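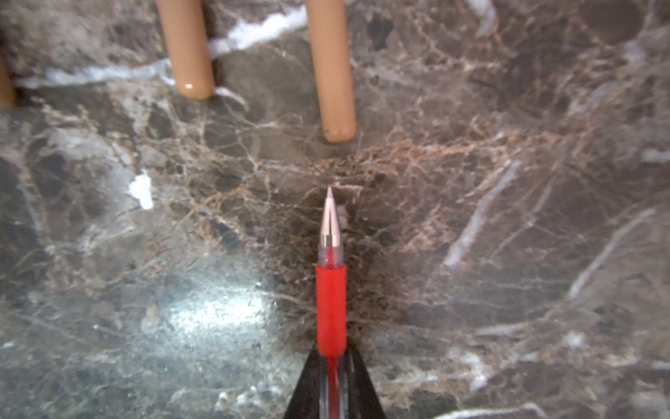

4. Updating the console firmware

The Kurix console checks for new system software each time it connects to the internet. If the console is kept offline, use the USB method in section 4.2.

4.1 Updating over a network

1. Close any running game and save your progress. Suspended games are shut down when the update starts.
2. Open Settings, then System, then Software Update.
3. Select Check Now. If an update is found, its version number and size are shown.
4. Select Download. At least 800 MB of free space is needed on the internal drive.
5. When the download has finished, select Install and Restart.

The console restarts twice. The screen may stay black for up to 60 seconds between restarts.

CAUTION: Do not switch off the console or unplug it while the power light is flashing. An interrupted installation can leave the system software unusable.

4.2 Updating from a USB drive

1. Format a USB drive as exFAT. All files on the drive will be erased.
2. Create a folder named UPDATE at the top level and copy the update file into it. Do not rename the file.
3. Switch the console off fully — standby is not enough.
4. Insert the drive into the front USB port. The rear ports are not read during start-up.
5. Hold the power button until you hear a second beep, then choose Install from USB.

Note: If the message "No valid file" appears, check that the folder name is in capital letters.

4.3 Updating the controllers

Arnix controllers are updated separately. Connect the controller by cable, open Settings, then Accessories, and select Update. The battery must be charged to at least 22 per cent. Tesach wireless keyboards need no update but must be paired again after version 2 of the system software is installed.

4.4 If the update fails

Error K-22 means that the download was incomplete. Delete it under Storage, then Temporary Files, and repeat section 4.1. For any other code, write down the code and the serial number on the base of the console and contact Pietrzak Support.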